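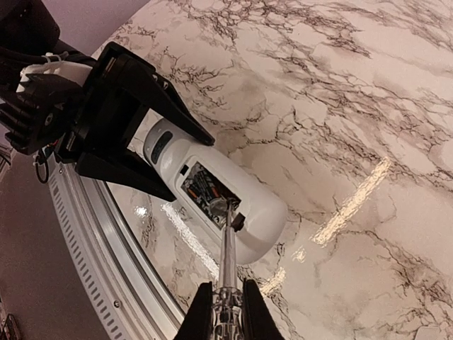 Two-arm bench cell for small device repair, does the quote make sense?
Posted by torquelimit in Purchasing and Planning, October

torquelimit
I have to put a number in next year's equipment budget for the Provance site and I don't believe the number I've been handed. The work is small battery-powered handhelds: open the compartment, get a screwdriver in there, deal with the contacts, close it up. We do it by hand now. Management has been talking to Rekham about a tabletop cell with two arms, one to hold the unit and the other to hold the driver. Mostyn would do the integration.

The quote has the arms, a frame, cameras, and a line called "end effector consumables" at $700 a year. There is nothing for training our people and nothing for downtime. Payback is given as 52 weeks. I asked what that was based on and got a slide.

Has anyone here bought something like this with their own budget on the line? I'm looking for the costs that showed up later.

ferrule_pete
52 weeks to the day? That's a spreadsheet somebody worked backward. They started with "one year" because it's what a plant manager will sign.

Ask what happens to payback if the cell runs at half the speed of a person for the first quarter. If they can't redo the math while you're on the phone, they never did it.

mapleandsolder
I'll disagree with Pete a little. We put in a two-arm cell for sorting and light assembly and it did pay for itself, later than promised but it got there. The arms were the least of our trouble. What ate the money was holding the parts. Rounded plastic housings are miserable. They're slick and there's no flat side to grab, and if you squeeze hard enough to stop them turning you start worrying about the shell.

torquelimit
Ours are exactly that, white glossy capsule shape, no flats. The demo has one hand holding the unit up off the table and the other one bringing the driver up into the battery opening. No fixture at all. Mostyn says skipping the fixture is where the savings come from.

mapleandsolder
Then somebody is paying for the fixture in engineering hours. A dumb machined nest for one product costs you once. Holding a part in the air with one arm and poking at it with the other means both arms have to be right at the same moment, every cycle. I'd ask them to price it both ways.

gantryghost
Seconding the nest. Here's the same sort of layout, so you know what footprint you're being sold:

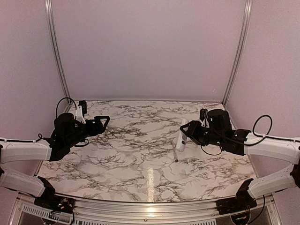
Two arms, one tabletop, walls on three sides. Note the glare streak near the front.

Look at how much of that table the arms take up before you add a tray for incoming work, a tray for finished work and a bin for screws. Our planning people drew the cell as a box on the floor plan and forgot that parts have to get in and out of it. We ended up moving a rack and a doorway mat and arguing about it for a month.

ferrule_pete
Who picks a glossy marble-pattern top for something with cameras on it? You've got dark veins going every direction and a big shiny reflection. Dropped screw on that, good luck.

gantryghost
I wouldn't get too worked up. Some groups want a busy background so the vision doesn't get spoiled by a perfect one. For production I'd still go matte gray. But a tabletop is cheap, and it's a silly reason to turn down a cell.

ferrule_pete
Cheap if you specify it before the PO. After the PO it's a change order.

torquelimit
That's going on my list. Rekham's option sheet has a surface called Plositine, described as "low-glare technical laminate," and it adds 29 percent to the price of the frame. I can't find out what it is. Anyone?

mapleandsolder
Never heard of it. Ask for a sample piece and put it under your own lights. If it looks like the sheet goods from the lumber yard, you have your answer.

gantryghost
While you're asking, get them to split out the enclosure. Walls and posts get bundled into "frame" and I have seen people pay machine prices for painted panels. Plain pale panels with an aluminum post in each back corner will do the job. You want to know who touches them up and whether you can pull one off to get at cabling. Ours couldn't come off without loosening the post, and I only learned that with a tech standing there on the clock.
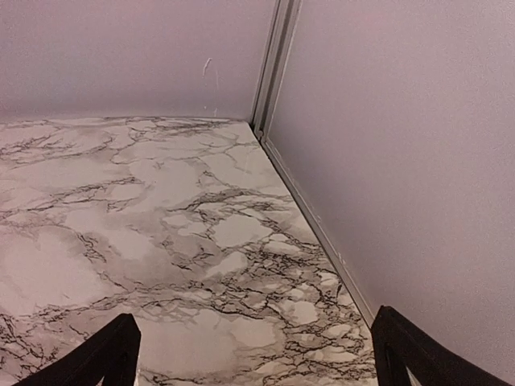
Same goes for the fingers. Get the drawing, or at least the right to make your own. Find out whether the $700 is for a set or for a contract that includes a set. If a pair of blunt-tipped fingers can't keep hold of a ribbed screwdriver handle, you'll be redesigning them in your second week, and I'd bet that isn't covered.

torquelimit
I read the line again after your post. It says "2 sets per annum, additional at list." No list attached.

ferrule_pete
There it is.

lowvoltage_liz
Coming at this from the service side. The thing I'd push on is the screwdriver itself. If the arm is gripping a regular hand driver with a clear plastic handle, it has no real torque control unless somebody has done clever work in the wrist. On small screws into plastic you will strip bosses. So either you budget for a proper powered driver on the second arm or you budget for scrap. Neither one is in the quote you described.

Also, batteries. Does the cell know what to do with a leaking cell or a bent contact, or does a person still look at each one first? If a person looks at each one, take that person's time out of your savings.

torquelimit
A person still looks at each one. They called it "upstream triage."

mapleandsolder
I still think you could end up with something useful. Ask for a paid trial on your own units, including the ugly ones, with your people running it and the vendor out of the room. Put that in the budget this year and push the purchase to next.

ferrule_pete
A paid trial is still paying to watch a demo. I'd want it credited against the purchase price or I'd walk.

lowvoltage_liz
Partial credit is normal in my experience. Full credit usually means it was padded in somewhere else.

torquelimit
Okay. I'm going to put in the trial as its own line, leave the cell as unfunded, and send Mostyn the questions from this thread: nest versus no nest, powered driver, top surface, finger drawings, panel access. The budget meeting is at 9 and I need to get the sheet redone tonight — I'll post what they come back with.

gantryghost
Add spare cables. Those loops over the wrists get snagged on everything.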